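right so, Trerkholm. put over 500 hours in on the old version and the new patch has me properly stuck

for anyone who hasn't played, it's the salvage yard sim. you buy wrecked boats, strip them, fix them up, sell them on. simple. lovely. was.

they've changed how engines come apart. used to be you'd click the block and it all unlocked. now every bolt has a torque stage and if you skip one the part drops a grade. a GRADE

lost a Mudero inboard that way last night. paid 900 for it at the harbour auction, sold it for scrap. gutted
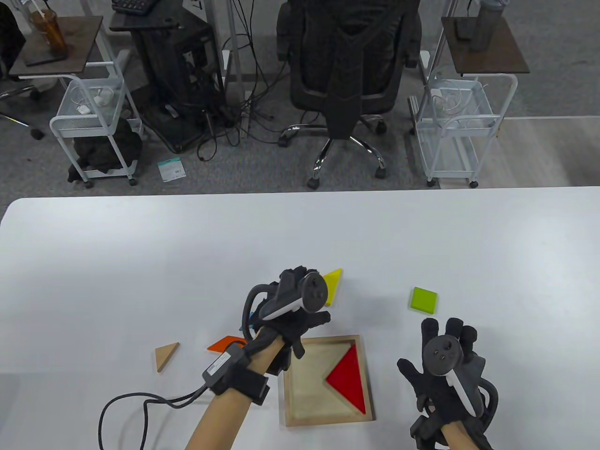
tangram break. yellow one next

anyway. workaround for the Mudero, for those asking:
drain first, then gearbox, then the 4 mounts in any order, THEN the head. do the head early and the gasket goes red, no way back

the Vrettos diesel is kinder. you can leave the head on and still clean the injectors. don't know why nobody uses it, parts are cheap as anything

also the paint booth is still broken. primer vanishes if you save halfway thru a coat. was like that in October as well. come on

what I do like: tide timer. barn finds only turn up at low water now so theres a reason to go out instead of camping the auction screen

got a whole Odix trawler off the mudflats with 6 good hull panels. not selling it. ever

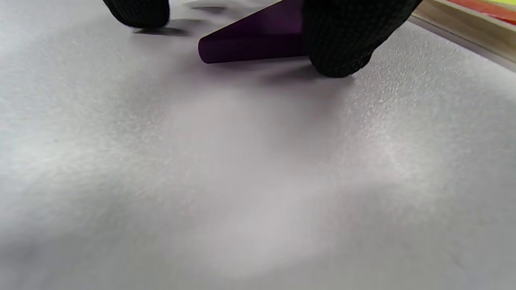 Tihomir Nikolaidis: you can get the gasket back if you've got the level two bench, put the head in the press before you fit anything else. cost me a fair bit in parts but it went from red to amber

oh that's massive, ta. had the bench for ages and only used it for propellors

Ourania Petridis says the same trick works on the Vrettos pump seals. will have a go tonight

need another Mudero first. auction's got two up and both look rough

bidding on the worse one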